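Project Gruvon: two-arm pick and place
Final report, Hutsuliak group
Khrystyna Pavliuk (control), Nadiia Demchenko (task setup, data, this write-up)
25th April

What we wanted to do

Get the robot to pick one soft thing off a tray and put it back down in the same tray without crushing it. The December group did hard blocks and got good numbers, so we figured soft packaging was the obvious next step. It was harder than we thought.

Setup

White table, two arms, multi-fingered hand on each. Head view only, no side view. We dropped the side view in week two, calibration kept drifting and we had no time left to fix it. Object goes on a clear round tray with a black rim. The rim was Khrystyna's idea: the clear part is nearly invisible to the detector against a white table but the rim gives it an ellipse to fit, and from that we get the tray center.

Objects were a tissue packet, a sponge and a rolled sock. Tissues ended up as the main test object. Crinkly plastic film, squashes if you look at it wrong. Purple was a good choice, color threshold finds it right away.

Start pose: both hands over the table, one on each side of the packet, fingers apart enough that neither one blocks the tray. Left hand a bit more closed than the right. We tried making them match and gave up, the planner doesnt care.

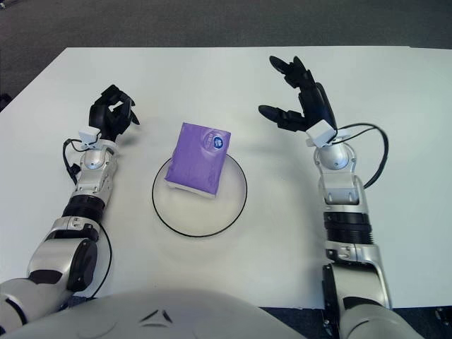

Results

28 trials with the tissue packet, same start pose, packet moved and turned by hand between trials.

Clean pick and place: 14
Picked but dropped on the way back: 8
No grasp at all: 6

So half. Most drops were the film sliding between the fingers. Closing harder fixed the slide and then bent the packet, which we count as a fail, so we went back to the lower setting.

The sponge was easy, 10 out of 10. Sock not reported, we only got a few runs in before our lab slot ended and the logs for those are incomplete.

Problems

Shadows from the hands. When a hand came over the tray the detector sometimes moved the packet edge outward and the grasp landed wide. Turning up the threshold helped some.

Wrist cables. Keep the loop slack on the outer side of the forearm, check it before evry run. We lost one session to a plug that was half out.

What we would change

Put the side view back. Log finger current from day one and not from the third week. Use the second hand to steady the packet, right now it just waits.

Code and logs are in the Drudlow folder, read the notes file first.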